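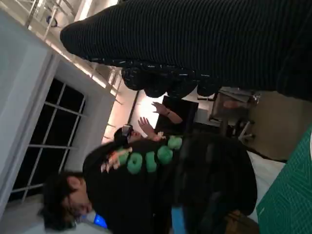 Prusidel Community Help
Household and Textiles > Laundering and Storage

Cleaning and storing knitwear with attached trim (pom-poms, felt figures, beads)

Posted by Skirkton Loan Wardrobe
30 January 2018

Our organization maintains a lending collection of over 200 garments, which residents of Skirkton may borrow for school plays, parades and seasonal events. Most of the collection is plain and gives no difficulty. We are writing about the 17 decorated sweaters, several of which came back from the winter lending period in poor condition.

The sweaters are of mixed age and origin. A few carry a sewn-in label with care instructions. On the others the label has been cut out or has faded past reading. The trim includes yarn pom-poms, felt shapes, small bells, sequins on tape, and in two cases a stuffed figure that stands away from the front of the garment. Some of the trim is sewn and some is glued, and on certain pieces both methods were used.

Our present practice is to send everything to the coin laundry on Ganden Street in mesh bags, on the cold setting, and to dry flat on racks. The following problems have been recorded:

Color from red felt has moved into the surrounding white knit on one garment.
Pom-poms have flattened and do not recover after drying.
Glue has turned yellow at the edges of several felt pieces.
Two sweaters have stretched at the front under the weight of wet trim.

We would be grateful for advice on the following matters. Should the trim be removed before washing and sewn back on afterward? Is dry cleaning suitable for garments whose fiber content is not known? How should the sweaters be stored from now until they are lent again? Our storage room is dry but has no climate control and becomes quite warm by June.

We do not have funds to replace these items and would prefer methods that can be carried out by staff with ordinary sewing skills.

Reply from Ingvarsson Garment Care

Thank you for the detailed account. We operate a cleaning and alterations counter and handle a moderate number of decorated knits each winter. Our recommendations are given below in the order in which we would carry them out.

Reduce the amount of washing. A sweater worn over a shirt for one evening does not ordinarily require a full wash. Air it on a flat rack overnight, brush it lightly, and treat only the places that need attention, which are usually the cuffs, the collar and the underarms. We would ask borrowers to wear a shirt beneath the sweater and would state this on the loan form.

Test for color before any water is used. Dampen a white cotton cloth with cool water and a drop of the detergent you intend to use. Press it against an inside seam and then against the back or edge of each colored piece of trim, and hold it there for a full minute. If color appears on the cloth, the piece must not be soaked. Red, purple and black felt are the usual offenders. Dark yarn should be tested as well, particularly where pale trim lies next to it.

Remove trim selectively. We do not advise taking off all of it. Each removal puts stress on the knit, and a garment that is unpicked and resewn every season will wear into holes at the attachment points. Remove bells and other metal parts, any item filled with stuffing, and any item that failed the color test. Photograph the front of the garment first, and mark each position with a loop of contrasting thread. Pins fall out. Place the removed parts in a small envelope bearing the garment's inventory number.

Wash by hand. Fill a clean basin with cool water and a small quantity of wool detergent. Turn the sweater inside out, lower it in, and press it gently for a few minutes. Do not lift it by the shoulders while it is wet, as this is almost certainly how your two garments stretched. Support the full weight with both hands, drain the basin, and rinse in fresh cool water until no suds remain. Roll the sweater in a thick towel and press down along the roll. It should never be wrung.

Dry flat, right side out, on a towel over a rack. Ease the garment back to its recorded measurements while it is damp. We suggest taking chest, length and sleeve measurements for all the decorated sweaters now and keeping them with the inventory.

With regard to pom-poms, flattened yarn will often recover under steam. Hold a garment steamer 10 inches away for a few seconds, then fluff the pom-pom with the fingers and trim any stray ends with sharp scissors. Acrylic yarn must not be touched by an iron. Once it has been pressed flat by direct heat, the change is permanent and the pom-pom will have to be replaced.

With regard to dry cleaning, we decline garments with glued trim at our own counter. Cleaning solvents can soften some adhesives, and certain sequins lose their finish. Where the fiber is unknown but all the trim is sewn, a cleaner who has inspected the item in person may be willing to proceed. Please ask before leaving it.

We have no reliable method for yellowed glue. The practical course is to lift the felt piece, cut a new one using the old one as a pattern, and sew it down with a small whipstitch in matching thread.

Reply from ganden_laundry_user

We just put ours in a pillowcase with a knot in it, delicate cycle, cold. Never had one come apart. I would not bother with all the unpicking unless there are bells. For the pink one where color ran, try those color catcher sheets, they are sold next to the detergent. They did not get out a stain that had already dried on ours but they seemed to help with the next wash.

Also check the pockets if there are any.

Reply from Prusidel Textile Storage Desk

The first reply deals adequately with cleaning. The following remarks concern storage only, apart from one caution: the laundry sheets mentioned in the second reply are intended to take up loose dye in the wash water and should not be relied upon to protect a garment that has failed a color test.

Sweaters must be fully clean and fully dry before storage. Moths are attracted to wool that carries perspiration or food residue. Felt trim may also contain wool, even where the sweater itself is acrylic.

Store all knitwear flat. Hangers are unsuitable for any knit and especially for one with weight on the front. Place each sweater face up in a shallow box, with crumpled acid-free tissue inside the sleeves and around raised trim. No more than two decorated sweaters should share a box, with the heavier one beneath and a padded layer of tissue between them. Pom-poms that spend six months under other garments will be flat when the box is opened.

Sealed plastic bags are not recommended in a room that becomes warm. Any moisture left in the fabric has nowhere to go, and glue may soften and transfer to whatever it touches. A lidded cardboard box, or a cotton bag laid on an open shelf, is preferable. Keep the boxes off the floor and away from outside walls and heating pipes.

Cedar blocks may be placed in the box but should not touch the garments. Mothballs are not appropriate for items that will be lent to children.

The boxes should be opened and inspected once in June and again before lending begins. Allow 30 minutes for each shelf. Look for loose threads at the base of each piece of trim, fine grit or webbing in the folds, and any stiffness around glued areas. Isolate any affected item in its own closed bag until it can be dealt with.

Follow-up from Skirkton Loan Wardrobe

We thank all three contributors. Measurements have been started, and the loan form will be amended to require a shirt beneath each sweater. The stuffed figures will be taken off and reattached with snap fasteners so that they may be removed before cleaning. If any member has experience with snaps on a loose knit, we would welcome advice on a suitable backing fabric.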